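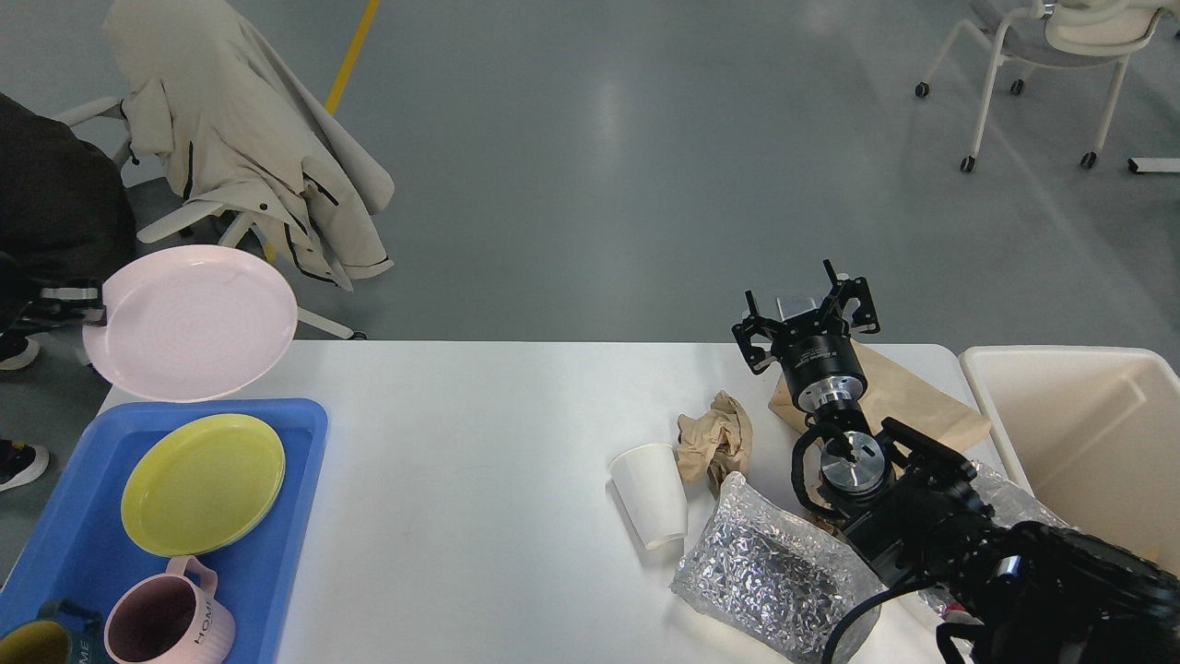
碗碟进蓝托盘，纸杯和纸团留在桌上最后收。

## 收一张公用桌子：碗碟、纸杯和包装各走各的

办公室、工作间和客厅里的大桌子，用途差不多：吃东西、喝水、拆快递，都在上面。东西混在一起，收的时候最容易出两种错，一种是把能洗的和要扔的一起推到边上，结果杯子上沾了碎纸；另一种是拿着一只盘子来回走，走一趟放一件。下面的做法适合一张长方形的桌子，人数不多，一个人就能收完。家里餐桌也可以照着做，把托盘换成烤盘或者浅的收纳盒都行。

### 先准备的东西

- 一个有边的塑料托盘，能放下两只盘子和两只杯子就够。
- 一个敞口的桶或箱，装垃圾用，口越大越好。
- 两块抹布，一湿一干。
- 一个装干净包装纸的纸袋，要是家里有留包装的习惯。
- 小瓶的中性清洁液。我用的是 Skonadura 的桌面清洁液，一瓶兑水可以用很久，换别的也一样，只要不含研磨颗粒。

托盘要选有边的。平板托盘端起来好看，杯子一滑就出去了。边高3厘米以上的比较稳，再高就不方便从侧面把盘子推进去。颜色无所谓，深一点的耐脏，跟桌面颜色差得远的更好找，尤其桌面是白色的时候，白托盘放在白桌上，边在哪里不容易看清。

### 托盘放哪里

放在桌子的一端，靠近水池或者门的那一端。托盘整个放在桌面上，不要有一个角悬空。有人习惯把托盘先搁在椅子上，装满了再端，这样弯腰的次数多，椅子带轮子的话还会跑。

右手拿东西顺的人，托盘放左边，垃圾桶放右边，中间的桌面就是要清的区域。左手顺的人反过来。位置定好以后就不要换，公用的桌子尤其如此，换了位置，后面来收的人会把东西放错。

### 收的顺序

1. 先把手机、钥匙、本子、笔这类私人物品拿开，放到椅子上或者另一张桌上。
2. 盘子和碗先进托盘，大的在下，小的在上。
3. 杯子放在盘子旁边，不要放在盘子上面。
4. 剩下的都是轻东西，按材质分成几堆，或者直接分别放进袋子和桶里。
5. 擦桌子。
6. 椅子推回去。

盘子先收，原因很简单：盘子占的地方最大，收掉两只盘子，桌面就空出来一大块，后面分垃圾有地方摊开。

盘子拿的时候捏住边，拇指在上，四指在下，不要把拇指按到盘心里。浅盘子里要是有汤汁，先倒掉再叠。盘底有花纹或者一圈一圈纹路的盘子，叠之前看一眼，纹路里夹了米粒、面包屑，叠起来就会压到下面那只的盘面上，洗的时候要多刷一遍。

托盘里放盘子，叠两三只可以，再多就分两趟。瓷盘叠得高，端的时候重心在上面，过门槛容易歪。盘子大小差很多的，大盘子垫在底下，小盘子放正中，不要靠边。
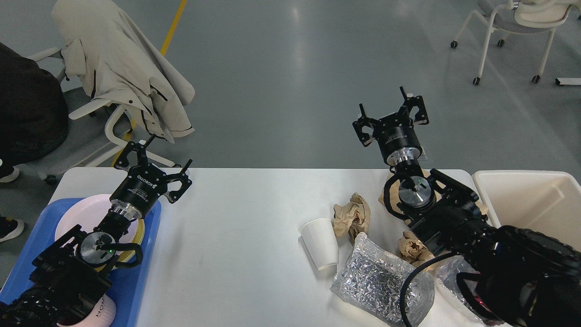

轻的东西不要急着一把抓。纸杯、纸团、塑料袋、气泡袋看起来都是垃圾，处理的办法不一样，混在一起扔掉，后面再想分就麻烦了。

**纸杯。** 一次性纸杯里面多半有一层防水膜，各地回收的要求不同，有的地方归可回收，有的地方归其他垃圾，以楼下的标牌为准。扔之前把剩下的水倒干净。纸杯倒在桌上的时候先扶起来看看里面，杯底常常还留着一口。几只纸杯可以套在一起，能省不少地方。杯口有口红或者油的，放在最里面那一层。

**牛皮纸。** 揉成一团的牛皮纸，只要没沾油，都可以展开再用。垫鞋、垫抽屉、包易碎品、吸玻璃上的水都合适。展开的办法是先拉开四个角，再用手掌从中间往外推，推两遍就差不多平了。想要更平，夹在两本厚书中间过一夜。沾了油的直接扔，放在柜子里会招虫子，也有味道。

**纸袋。** 平的纸袋折好竖着收，不要横着叠一摞，横着叠的抽一个会带出来四个。提手是纸绳的，把提手往袋子里折，袋口朝下插进收纳盒。底部沾湿过的纸袋承重不行，留着装干的纸类回收就好。

**气泡袋和带铝膜的袋子。** 这一类是几层材料压在一起的，大部分地方不收。完整的可以留着寄东西用，或者装冰箱里拿出来的饮料，隔一层能少出些水。留之前把袋口的胶条撕掉或者对折粘住，不然收在抽屉里会粘别的东西。破的就扔，扔之前把气压出来，一个气泡袋不压，能占掉小半个桶。

**装饰用的碎丝。** 礼盒里常有的那种银色、金色碎丝，最怕洒出来，地上、椅子缝里都会有，扫也不好扫。有袋子的就不要把袋子打开，整袋拿起来放好。已经洒了的，用胶带粘，比扫帚快。干净的可以下次包礼物用，装在带封口的透明袋里，袋子外面看得见是什么，省得找。

**透明塑料膜。** 保鲜膜、包装膜都很轻，开窗就飘，放进桶里也会翘出来。先揉成一小团，塞进用过的纸杯或者别的小盒子里再扔。前提是那只纸杯跟它归同一类垃圾，不归同一类就分开。

### 垃圾桶用什么样的

敞口，没有盖，内壁光滑。收桌子的时候手里有东西，掀盖子不方便，脚踏的桶放在地上也离得远。我以前用 Erkier 的一个方形塑料箱，本来是放衣物的，口大，东西从桌边直接推进去，不会掉到外面。后来换成小一号的，口窄了，纸团总是掉在边上，又换了回来。

如果箱子直接放在桌上，底要干净，最好专用，别拿地上的桶往桌面放。放在桌子的一角，离托盘远一点，中间隔着整张桌子也可以。挨得太近，忙的时候会把勺子一起扫进去。小勺子丢在垃圾里是最常见的一种损失，家里的勺子越用越少，多半是这样没的。倒垃圾之前晃一晃箱子，听到有响声就翻一翻。

要不要套袋看装的东西。只装干的纸和塑料膜，可以不套袋，直接倒进大桶。有湿的就套。袋口翻到箱沿外面，再用一根宽橡皮筋箍住，袋子不会往里掉。

### 马克杯怎么放、怎么洗

马克杯在托盘里站着放最稳，把手都朝同一个方向，朝外朝里随习惯，不要把手对着把手，碰掉一块瓷就是这么来的。托盘底滑的话，垫一张打湿拧干的厨房纸。杯子里有没喝完的东西，先倒掉再端，端着半杯茶走路，八成会洒在盘子上。有时候杯子只能横着放，那就让把手朝上，杯身两侧靠着盘子和托盘边，它滚不动。

外壁有竖条纹的杯子，手感好，也不容易滑，缺点是纹路里会积茶渍和灰。平时用软毛刷顺着纹路刷，一个月用小苏打糊敷一次，敷上8分钟再冲掉。小苏打不要干着擦，亮面釉会起细痕。

杯身有印字的，洗的时候注意三点：

- 不用钢丝球，也不用海绵粗的那一面。
- 不确定能不能进洗碗机的，就手洗。
- 不泡过夜。有些印字是后贴的，泡久了边缘会翘。

茶渍重的杯子，用温水加一勺柠檬酸，放半小时，再用手指就能抹掉。深色内壁的杯子看不出茶渍，容易漏洗，隔一段时间用白纸巾擦一圈看看颜色。

公用的地方，杯子样式相同、颜色不同最省事，每人认一个颜色。家里来客人也可以这样分。盘子倒不用分，反正用完都要洗。

### 盘子的洗和收

浅色的亮面盘子，刀叉划过会有灰黑色的线，看着像裂了，其实多数是金属留在釉面上的痕迹。用一点牙膏或者专用的瓷器清洁膏，湿布打圈擦就能去掉。擦完多冲两遍水。

洗的顺序是先杯后盘，杯子一般没有油，水还干净的时候先洗掉。油多的盘子用纸先抹一遍，前面收下来的牛皮纸如果沾了油反正要扔，拿来抹盘子正好。

晾的时候盘子竖着插在架子上，间隔留一指宽。杯子倒扣，但不要扣在平的台面上，水汽出不去，会有味道。架子要是没有空，扣在一块有纹路的沥水垫上。我这个垫子是 Cieślak 的，100块钱三张，厚薄合适，卷起来也不占地方。

收进柜子前摸一下盘底。盘底那一圈没有上釉，干得慢，摸着发凉发潮就再放一放。叠着收的盘子中间垫纸，前面展平的牛皮纸剪成圆片就可以，比盘子小一圈，换起来也不心疼。

### 擦桌子

白色桌面最容易看出水印，所以要两块布。湿布先擦，从一头到另一头走直线，不要画圈，画圈是把脏东西赶来赶去。每擦一道，下一道压住上一道的边。干布跟着收一遍水。

有几种痕迹要单独处理：

| 痕迹 | 处理 |
| --- | --- |
| 咖啡圈 | 湿布盖上几分钟，再擦 |
| 胶带印 | 吹风机低档吹热，指腹搓掉，剩下的用一点食用油 |
| 圆珠笔 | 棉签蘸酒精，先在角落试一下 |
| 茶渍 | 小苏打糊，放一会儿，湿布擦净 |
| 碎纸屑 | 先用干布拢成一堆，再碰水 |

纸屑那一条值得多说一句。牛皮纸掉的渣很细，沾了水就粘在桌上，越擦越多。所以桌上有纸的时候，先用干布，这个顺序不能反。

桌边也要擦。长方形的桌子四条边最脏的是坐人那一侧，手腕总搭着，一道一道的灰。桌子底下的边沿用手指勾着抹布过一遍，一个月一次就够。

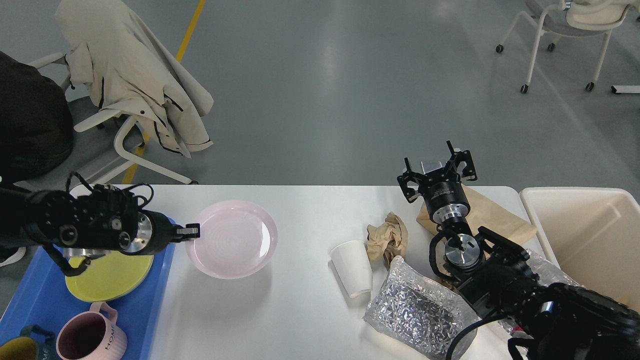

有读者留言说，她家里收桌子是先收垃圾后收碗碟，理由是垃圾轻，几下就没了，剩下的盘子杯子摆在那里清清楚楚，不会漏。她还说托盘她试过两个月，最后不用了，嫌托盘本身也要洗，多一件事。

两种顺序都可以。桌上垃圾多、碗碟少的时候，先收垃圾确实快。碗碟多的时候还是先收碗碟，尤其盘子上压着东西，或者盘子靠近桌边。至于托盘要洗，这没有办法，不过多数时候湿布抹一下就行，不用每次都放水池里冲。托盘里铺一张纸，用完连纸一起换掉，也能省一点事。

她后来又补了一条，我觉得有用：拆快递最好不在吃饭的桌上拆，非要在那里拆，就在碗碟没上桌之前拆完，包装当场收走。我家做不到每次都这样，能做到一半，桌子已经干净很多。

### 地面和椅子

桌子收完了再看地上。水泥地打磨过的那种很光，纸团掉上去会滑到很远，弯腰在桌子底下找不到，就去墙边找。地面上有水要马上擦，这种地湿了滑得厉害。扫的时候先从墙边往中间扫，最后在桌边收成一堆。地上贴了线或者画了线的，线上少拖重物，会磨掉，拖把经过没有问题。

带轮子的椅子，轮子里会卷头发和包装上的塑料丝。把椅子放倒，用小剪刀顺着轮轴剪开，再用镊子拉出来。拆过礼盒之后要看一下，那种亮的碎丝缠进去，椅子推起来会发涩。

椅背上挂衣服的，要注意长大衣的下摆。挂在有轮子的椅子上，下摆垂到椅脚，一推就压进去了，浅色的料子会留一道黑印。把下摆往上折，搭在椅面上再推。有条件还是在门口装一排挂钩，我装的是 Trekness 的，32毫米宽的底座，一条上面有4个钩，打两个孔就行。租房不能打孔的，用立式的衣架，底座要重，轻的挂上两件大衣会往前倒。

深色的绲边和浅色的料子拼在一起的大衣，沾了灰先拍，再用粘毛滚筒。滚筒走一个方向，沿着绲边走，横着走容易把边上的线头带起来。

### 几件小事

- 抹布用完洗净摊开晾，搭在水龙头上干得慢，会有味道。
- 敞口箱每次倒完用湿布抹内壁，四个角最容易积东西。
- 托盘竖着收，靠墙立在水池旁边，下次好拿。
- 留包装要定一个量。我用一个鞋盒，装满了就不再留，想留新的就扔旧的。
- 纸杯能少用就少用，桌上有马克杯的时候，纸杯收到柜子里，客人来了再拿。
- 中性清洁液兑好水以后三月到十月之间用得快，冬天用得慢，兑一次不要兑太多，放久了喷头会堵。喷头堵了泡在热水里，拔出来按几下就通了。

清洁液瓶子上写一下兑的是几比几，用油性笔写在瓶底，写在瓶身会被擦掉。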